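Lindsay Ashby
@lashby_cells
Friday, April 19, 2019

1/ Notes on what changed for the prep team at Skundileck after the arm cell went in. Mostly about job content and shift structure. Cycle times are a separate thread.

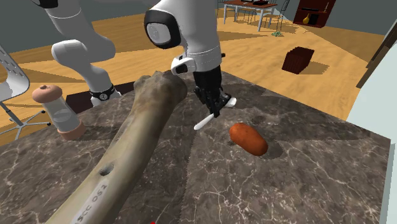
2/ Background. Skundileck preps and clears counters for contract kitchens. Every new layout now gets run in simulation before anyone touches the real cell. One arm, parallel gripper, marble counter, utensil in the fingers.

3/ The sim counter is cluttered on purpose. A salt or pepper shaker, a food item shaped like a small sausage, a large bone with SCC 051 printed on the shaft. Object size and grasp width vary a lot between those, and the tool has to get past all of them.

4/ Before the cell, a layout change meant a supervisor, a tape measure and a lost morning. Now it means a scene file and a review. The review is where the staffing question comes in.

5/ Dilek Taşdemir ran the prep line for years. Her title is now cell lead. She does less lifting and more reading of logs. She asked for a pay grade to match and got it in the second round.

6/ Two people moved from the line to scene building. Neither had used 3D software. Training was 6 weeks, paid, on shift. One of them wants to go back to the line in May and the slot has been kept open.

7/ A batch is 1,000 simulated runs. It goes overnight. Failures are sorted by the morning shift, by hand, into "arm," "object" and "scene." The sorting takes 55 minutes on a normal day. That is new work and it was missing from the original plan.

8/ Most of what lands in "scene" is placement. A utensil angled across the fingers needs clearance on both sides of the gripper, and scene builders tend to check only the long end. Line staff catch the short end. They have all knocked over a shaker with a handle.

9/ This is the part I would put in any staffing plan: the people who did the job by hand are the best reviewers of the simulated job. Budget their hours for it. Vumby, our integrator, quoted zero.

10/ What got worse: the early shift is quieter and people say so. Breaks used to line up with batch changes. Now the cell doesn't stop, so breaks are staggered and you eat with whoever is free.

11/ What got better: wrist complaints are down, by the site's own log. Small team, short period, so I would not read much into it yet.

12/ Open item. When the arm drops a tool on the real counter, who resets it? Current rule is the cell lead only. With one lead per shift that falls apart at lunch. Proposal is to certify 2 more per shift.

13/ Cyrill Nägeli asked whether sim review can be done from home. Technically yes. The reviewers said no, they want to walk over and look at the real gripper when a run looks odd. Leaving it on site for now.

14/ Reset procedure draft goes to the shift leads next week. I'll add the certification hours here once they are agreed.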